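7 Folding and stacking clothes on the bed

This section assumes you have finished section 6 and that the clothes are clean, dry and somewhere other than the floor. If they are on the floor, go back to section 6. We'll wait.

7.1 Before you start

1. Clear the bed. Phones, chargers and biscuits go on the sill.
2. Pull the quilt flat. A quilt with a stitched grid is a gift, as the lines will show you how crooked your folding is.
3. Open the curtains. Navy and black are the same colour until about a metre from a window, and then they are a pair of odd socks.
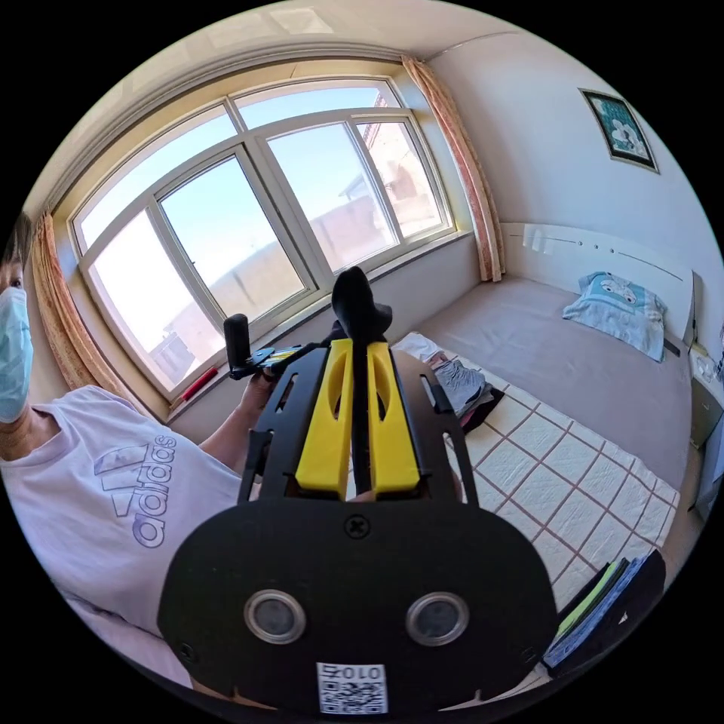 Household Skills Club, Bedroom and Linen Team

4. Stand between the window and the bed. Osvaldo Furtado maintains that one can fold sitting down. His shirts have been seen.

Note: Masks are in the tin by the door for anyone who sneezes at lint. Take one, put it on, carry on.

7.2 T-shirts and sweatshirts

1. Pick the garment up by the hem and let it hang. Most of the creases you are about to blame on the iron will drop out.
2. Check which way round it is. The label is at the back of the neck, unless the manufacturer was feeling creative.
3. Lay it face down on the quilt and smooth outwards from the middle.
4. Fold each side in to the centre, sleeves included. Sleeves that stick out will be found by the next person and discussed.
5. Fold the bottom up to meet the collar, then fold once more.
6. Turn it over. If there is lettering on the front, it should now be on top.

Caution: Do not iron over printed lettering. Tâm Ngô did this in August and the club now owns an iron that says half a word.

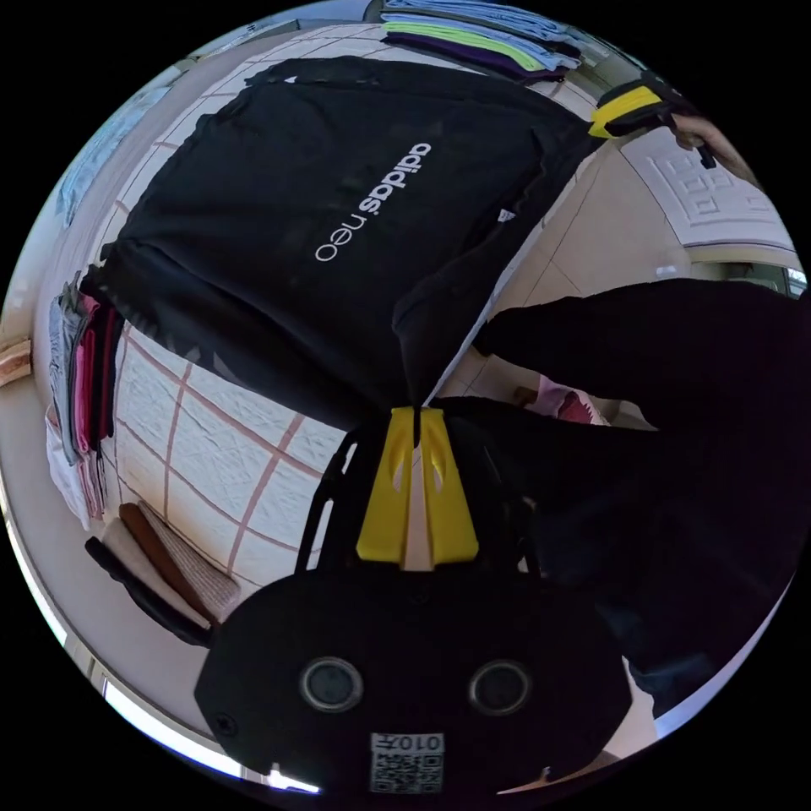

Reading time: 2 min (400 words)

7.3 Building the piles

1. Start a separate pile for knitwear. It slides, and it takes everything else with it.
2. Keep dark tops together. Greys and pinks may share, provided they have been washed together before and have already done their worst.
3. Folded clothes can be stood on edge along the side of the bed. You will see each layer at once and can pull one out without bringing down the rest.
4. Stop when a pile starts to lean. Aranka Pap holds the club record for height, and also for refolding.

Note: Piles are not storage. Anything still on the bed at bedtime will be moved to the chair, and section 9 deals with the chair.

7.4 If it goes wrong

The fold is wider than the shelf: repeat 7.2 from step 3 and bring the sides in further.
The pile has fallen over: see 7.3, step 4, which you skipped.
One garment belongs to no one: give it to Ngân Triệu on Friday. She keeps a bag.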